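Search this site Enter keywords Go

Student Project Report
Setup and Upkeep of the Board-Handling Cell
Submitted by Kiều Sầm and Tuấn Võ, Destthorpe Technical College, Litville
20/05/2025

3. Fixturing and Gripper Care

The cell was transferred to our group in December with its arm already bolted down. Our task was to make it able to lift bare circuit boards from a tray and to keep it in that state through the spring term. The first weeks were spent on the fingertips. The original pads had hardened, and boards slipped during the lift — most often when the fingers closed near a corner. We fitted green replacement pads and set the closing force again from the lowest value upward.
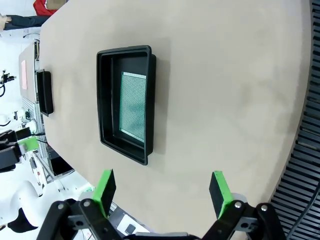
Tray position was the second source of error. A board may rest against either side wall of its tray, so a fixed pick point is not reliable. The program now locates the edges of the board before the arm descends, and the fingers remain open until the final approach height is reached. Between the first of these changes and the end of testing, the cell completed 1,156 cycles. Faults in the last 200 cycles were all traced to a loose connector at the wrist, which was reseated and tied back.

The following upkeep schedule was adopted. Pads are wiped with a dry cloth at the start of each session and inspected every 300 cycles. Linkage screws are checked for tightness at the same interval. Any change to closing force is entered in the cell log with the initials of the operator.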